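From: Rosaura Guzmán
To: floor-ops list
Subject: Re: folding line and the Friday shift

On Friday, Kevin Alvarado wrote:
> Two questions from the night crew. Are the folding jobs going away once
> the Inetti line is running, and who decides which pieces still get
> folded by hand? We heard 598 a shift and then we heard 143.

Kevin,

143 is the number for now. 598 is what the vendor quoted for flat towels only, and we don't run a shift of only flat towels.

No folding positions are being cut through the end of the contract. Five people move to sorting and checking, at the same pay grade. Two of them asked for it. Rosaura Taipe decides what stays with hand folding, and she wants your list of problem pieces. Striped cloth is on it already, along with anything with a curved seam.

Training is seven hours, paid, split over two days. Eleri has the sign-up sheet.
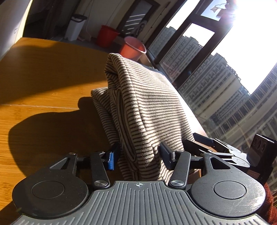

Zutusmont, October

Striped cloth folded over in layers, with the gripper closed on it. Heaps like this pile up too tall for the bin, so keep sending them to the hand table until Taipe says otherwise.

R. Guzmán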